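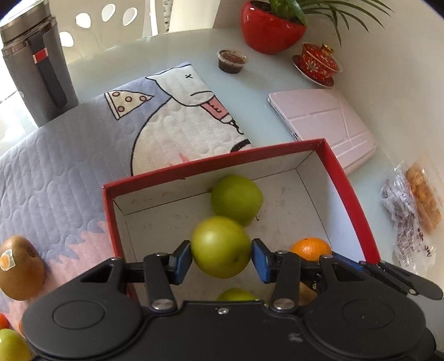

La pince à main Prakach de chez Bolance se prend en main en une petite matinée, et je vous propose de suivre l'ordre que j'ai fini par adopter, à force de tâtonner (et de faire rouler pas mal de fruits sous les meubles !). Commencez par quelque chose de bien rond et de pas trop fragile : une pomme tenue entre les deux patins bleus, au-dessus d'une boîte ouverte, c'est parfait pour sentir jusqu'où serrer.

Temps de lecture : 5 minutes
Rechercher sur le site… OK

Étape 1. Approchez doucement, doigts grands ouverts, et descendez jusqu'à ce que les patins arrivent à mi-hauteur du fruit. Si vous pincez trop haut, il glisse vers le bas, et vous voilà à quatre pattes sur le carrelage.

Étape 2. Fermez sans à-coup, puis comptez jusqu'à 6 dans votre tête avant de lever. Je sais, c'est long, mais on prend vite le rythme et vos enregistrements seront bien plus propres.

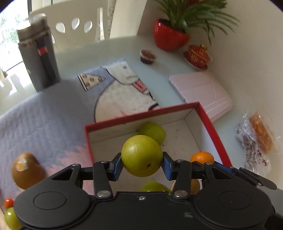

Flor Villca trouve pour sa part que six secondes, c'est beaucoup trop, et qu'après 35 prises on a surtout mal au poignet ; elle préfère lever dès que le fruit ne bouge plus entre les patins. Essayez les deux, vraiment, et gardez ce qui vous convient.

Étape 3. Passez ensuite au mélange : des kiwis, des mandarines, des tomates cerises, des petits et des gros, étalés sur une nappe avec un peu d'espace entre eux. Rouvrez complètement la pince entre deux prises, même pour une tomate. Et rangez au fur et à mesure dans la boîte, posée du côté de votre main libre.
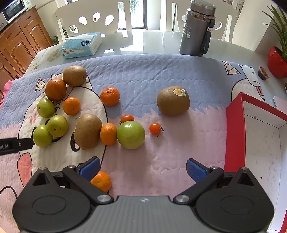

Doigts ouverts, boîte à droite.

Côté budget, j'ai payé la mienne 156 euros en janvier, patins de rechange compris, et je ne le regrette pas du tout.

Contact | © Hiverby | Retour en haut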